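**For release Thursday, 7 a.m.**

# Wokus publishes setup and service procedure for the Lostanness sidewalk inspection unit
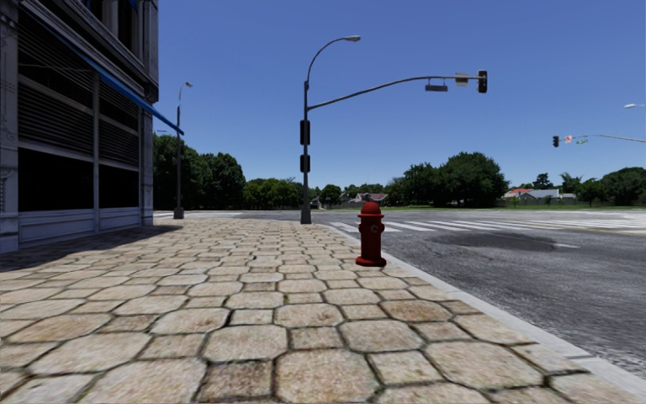 DILTLEY – Wokus has released the full setup, maintenance and repair procedure for Lostanness, the wheeled unit it supplies to municipalities for checking sidewalk surfaces. The procedure replaces the service notes shipped with earlier units and applies to all units with the second-generation sensor mast. It covers first assembly, camera and range sensor alignment, the simulated street check, routine care, and the repair of the front drive module.

The document was prepared at the Wokus service bench in Diltley using a single unit, which was stripped, rebuilt and returned to duty during the work. It is available to existing customers now. Printed copies will ship with new units from October.

## Scope

Lostanness travels at walking pace along public sidewalks and records trip edges, sunken slabs and open joints. Its readings are only as good as the position of its sensors relative to its wheels. Most of the new procedure deals with that relationship: how it is set, how it drifts, and how a technician restores it after a part has been changed.

The earlier notes treated alignment as a factory operation. If a mast was knocked or a caster replaced, the unit had to be crated and returned. Under the new procedure the work can be done in a municipal garage with a flat floor, the alignment board and the standard tool roll.

"The crate was the slowest part of any repair," said Marichka Horobets, service lead at Wokus. "A caster bearing is a short job. The unit would then be away from its route for weeks so that we could adjust four mast bolts. The customer's own technician can do that adjustment if the steps are written down properly."

## Setup

The unit is delivered with the mast folded and the battery disconnected. The technician places the chassis on a level surface, locks both drive wheels and raises the mast until the hinge plate seats. The mast bolts are tightened in a diagonal order, first by hand and then with the torque driver in the tool roll. The battery remains disconnected until the mast harness has been clipped along its full length. On several earlier units the harness was left slack at the hinge and wore through its sleeve.

Tire pressure is set before any sensor work. A difference between left and right tires tilts the mast, and the tilt shows up as a false cross-slope in every reading. The procedure asks for both tires to be set cold, with the same gauge.

The alignment board is then stood in front of the unit at the distance marked on the supplied cord. The technician starts the alignment routine from the service panel and follows the prompts. At the end of the routine the panel reports the remaining offset between the forward camera and the range sensor. An offset of 3 millimetres or less is accepted. Anything larger means the mast bolts are to be loosened and the hinge plate reseated. Repeating the routine without touching the hardware is not an accepted correction, and the service log now records consecutive attempts so that this can be checked.

## Simulated street check

Once the offset has been accepted, the unit's software is run against a rendered street corner before the wheels are unlocked. The check uses the unit's own processor and its current calibration file. No movement takes place.

The corner used in the procedure has a wide sidewalk of irregular, roughly hexagonal stones in beige and tan, with dark brown joints. It leads toward an intersection with traffic signals. A red fire hydrant stands at the edge of the sidewalk near the curb, and a tall dark grey pole carrying a street lamp and signals stands at the corner. A building on the left throws a long diagonal shadow across the stones.

Each of these was kept in the check for a known fault. Paving with strong joints can be read as a field of small trip edges when the range sensor is pitched too far down. The joint pattern becomes finer with distance, and a calibration file with the wrong pitch will usually start to merge the far joints into a single raised line. The edge of the building's shadow is used in the same manner. A correctly set unit reports no height change at the shadow. A unit with the camera exposure locked by mistake will often report a step along its length.

The hydrant tests separation of an object from the ground it stands on. Its flanged base rests directly on the stones, and the software has to place the boundary at the base without trimming the adjacent paving or extending the object to include its short shadow. The curb, which widens toward the near side of the corner, is used to confirm that the planned path keeps its side clearance as the available sidewalk changes shape.

A dark irregular patch on the asphalt beyond the curb is outside the inspection area and should produce no entry. If it does, the curb line has been placed incorrectly and the lateral offset must be set again.

Chih-ming Chuang, who maintains the simulation tools at Wokus, said the corner was selected for the problems it combines in a small area.

"We have larger scenes, and they are useful for route planning," Chuang said. "For service work you want a result you can compare line by line with the reference file. If the hydrant is correct and the far joints are wrong, look at pitch. If the joints are fine and the curb has moved, look at the lateral offset. The technician gets a direction to work in."

The check takes roughly 20 minutes on a unit with a full battery. The resulting report is stored on the unit beside the calibration file and carries the same serial number. A unit with a calibration file and no matching report will start in service mode only.

The simulated check does not replace the floor test. It does not exercise the motors, brakes or stop switch, and it cannot detect a dirty lens. The procedure places it between bench alignment and the first powered movement, and a pass allows the technician to proceed to the floor test and no further.

## Routine care

Maintenance intervals are now based on distance travelled. The former calendar intervals caused lightly used units to be opened too often and heavily used units too seldom.

| Interval | Work |
|---|---|
| Each shift | Wipe camera and range sensor windows; test stop switch; look over the mast harness |
| Every 40 km | Check tire pressure; clear grit from caster forks; confirm mast bolt marks are in line |
| After any impact | Full alignment, simulated street check, floor test |
| Before winter storage | Charge to storage level; disconnect battery; fold mast; fit window covers |

Sensor windows are to be cleaned with water and the supplied cloth. Glass cleaner has been removed from the approved list. It leaves a film on the coated range sensor window that is hard to see by eye and shortens the usable range in low sun.

Mast bolts are marked with a line of paint across the head and the bracket once torqued. A broken line is treated as an impact, whether or not anyone reported one.

## Front drive module repair

The repair section deals with the front drive module, the part most often replaced in the field. Symptoms include a steady pull to one side, a clicking noise under load, and a motor temperature warning on level ground.

The module is held by the side rail, the lower bracket and the cable gland. Earlier notes had the technician remove the side rail first. This left the module hanging from its cable, and the connector pins were sometimes bent as a result. The revised order is:

1. Disconnect the battery and wait for the panel light to go out.
2. Support the chassis on the service block, with the drive wheel clear of the floor.
3. Release the cable gland and unplug the module.
4. Remove the lower bracket.
5. Remove the side rail while holding the module by its housing.

Reassembly is in reverse. The connector is greased lightly before it is closed. A replacement module is recognized by the controller on the next start, after which wheel circumference must be measured again over the taped floor line. The value from the old module must not be carried over, even where the tire has been reused.

All work on the front drive module is followed by full alignment. The side rail carries part of the mast load, and removing it can shift the mast enough to exceed the accepted offset.

## Parts and support

Replacement modules, casters, mast hardware and alignment boards are stocked by Cheung, the parts distributor for Lostanness. The alignment board has been given the part number suffix 73 to separate it from the first-generation board, which has a different target spacing and will produce an incorrect offset if used with the new routine. First-generation boards should be taken out of the tool store.

Customers with units on the earlier software will need to update before the simulated street check appears in the service menu. The update is installed from the service panel over a wired connection. Existing calibration files are kept, but each unit will ask for a new check on its first start afterward.

Technicians who completed the previous Wokus course do not have to repeat it. A supplementary session on alignment and the reading of check reports will be held at the Diltley bench in October, with places allotted through each customer's service contact.

## About Wokus

Wokus designs and services sidewalk inspection equipment for municipalities and their contractors. Its engineering office and service bench are located in Diltley.

**Media contact:** Marichka Horobets, Service Lead, Wokus, Diltley

**Technical questions on the simulated street check:** Chih-ming Chuang, Simulation Tools, Wokus, Diltley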